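Brollurau opens shared study room in Ritthorpe

Ritthorpe, 01/03/2021. The company Brollurau is pleased to inform that its new study room on the third floor of the Illoler building is now open for residents of the town. The room can be booked for 2 or 3 hours, in the mornings and in the evenings.

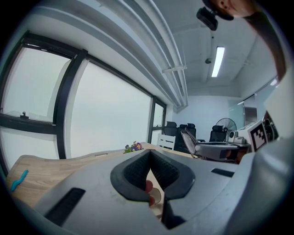 Quiet places to work are difficult to find in Ritthorpe, and many people have asked us for one during the winter. Tamara Olteanu, who planned the interior, wished to have as much daylight as possible. She placed a light wooden desk beside the large black-framed windows, and the purple and yellow flowers give it some colour also on a grey day.

"I am very glad with the result," said Emanuel Preda, director of Brollurau. "We hope that our neighbours will feel comfortable in it."

The first 40 bookings are free of charge. For questions, please contact Iulian Manole at the Brollurau office.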